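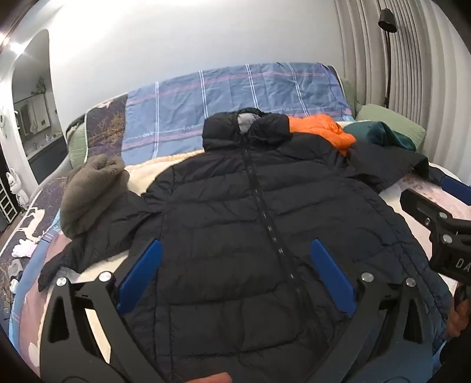
Threads › Robot learning

Tuesday night thread on teaching a robot to fold a puffer jacket. I've been looking forward to writing this one all week!

Quick setup for new followers: I do demonstrations at Zorkico. I do a chore with a gripper in each hand, the camera on the gripper records it, and the recordings go to Neltum, our training stack. No robot in the room, just me and a jacket.

We started on towels in October. Towels are lovely. They lie down and stay down. A padded jacket is full of air, so every fold wants to open again, and I love it for that.

Starting position matters more than I expected. Front side up, zipper closed, collar toward the back of the sofa. If the zipper is open, the two front halves slide apart on the first lift and you end up demonstrating a rescue.

My order is one sleeve in, other sleeve in, press, then hem up to collar. Akosua Essien does hem first and swears by it. We kept both sets, and I'm so curious which one the policy will like better.

Best trick so far: grab on a stitched seam. The puffy part between seams squashes and slips, but the seam gives the pads a ridge to close on. Took me 20 tries to stop pinching the middle of a band out of habit.

Also, black fabric! From the wrist camera it's one big dark area with a few glints off the zipper. Sepehr Talebi suggested coming in slower and pausing a beat over the spot before closing, so there's a clean view just before the grasp. Doing that on every take now.

People ask why we don't clear the sofa. Because sofas at home have blankets and pillows and other people's fleeces on them! A plaid sheet on the backrest and an orange puffy thing by the collar are exactly what I want it to learn to leave alone.

Remote control gets a turn too. We drive the Praltix arms from a desk for the same fold and it's so much slower — 8 good folds in an afternoon, against 600 for the whole handheld set so far. You do feel the robot's limits that way, though, and I've changed how I use my wrists because of it.

Someone in the replies asked about gloves and hats. Hats soon. Gloves, ask me after the holidays, I'm scared of gloves.

Next up is a full pass with Arai, our replay tool, to throw out takes where I rushed the second sleeve. I already know there are at least 10 of those — sorry, Sepehr.

If you've taught a robot anything with a hood, please tell me how you start. Replies are open and I read all of them!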